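Before you start, put the Vuvodby walking app on your telephone and charge the telephone fully. The app works without internet on the island, but the maps must be downloaded at home or at the harbour office, where the signal is good.

## 3. Preparing the Heketti coast route

1. Open the app and choose **Routes**, then **Heketti**.
2. Press **Download map**. Wait until the small arrow becomes a green tick. If you close the app earlier, the download begins again from zero.
3. Choose your starting place. Most visitors start in Brarside, where the ferry arrives. The other possibility is Hutapea, at the north end.
4. Set your walking speed. For families with small children we advise **Slow**.

> **Note:** The route is 12 kilometres long if you walk it from Brarside to Hutapea. The app shows seven stops, and each of them has a short audio text about the history of the village or the landscape. 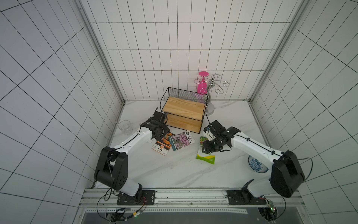 The fourth stop is the old terraced gardens above Brarside, and it has its own settings page. Press **Gardens** to hear about the crops which the families grew on the slopes before the road was built. Under **More** there is also a page on seeds and what you may carry home with you. A green seed packet, like the one on the marble-patterned table, should stay closed during your journey, and you should ask at your own border if seeds are permitted. The page is renewed every November, so please download it again if your copy is older.

### 3.1 Using the audio texts

1. Walk to the stop. The telephone vibrates when you are within 20 metres of it.
2. Press **Listen**. The text is in English; for other languages, press the flag.
3. To stop the text, press the same button again.
4. When you are ready, press **Next stop**. The map turns in your walking direction.

If the telephone does not vibrate, look whether **Location** is switched on. In the narrow lanes of Hutapea the position can be wrong by one street. In this case choose the stop by hand from the list.

**Caution:** Do not walk and read the map at the same time between stops five and six. The path there is close to the cliff and has no railing. Stand still, read, and then continue.

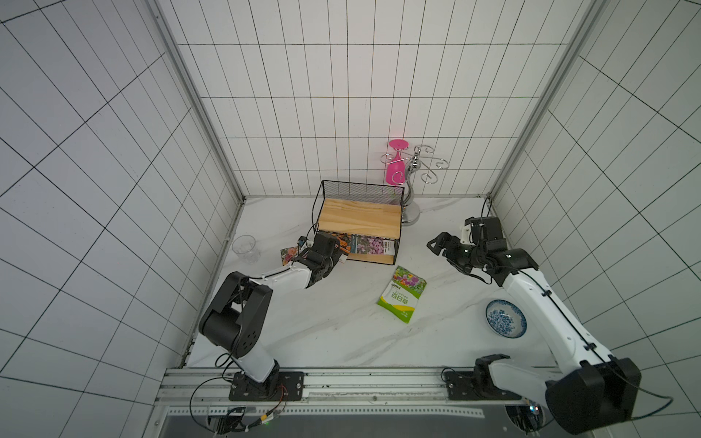
*Two robot arms at a tiled workspace*

### 3.2 Returning to the ferry

1. Press **Return** at any moment of the walk. The app shows the shortest way to the bus.
2. Look at the bus hours on the board at the stop also. The hours in the app are those of the summer timetable.
3. In Brarside, leave the bus at the church and follow the harbour street down to the ferry.

> **Note:** The last bus from Hutapea leaves at 7 in the evening. After this there is only the taxi, and it must be ordered by telephone from the café on the square.

The free version of the Heketti map can be used until 12/31/21. After this date the app asks you for a new download, but your saved stops and your own notes remain on the telephone.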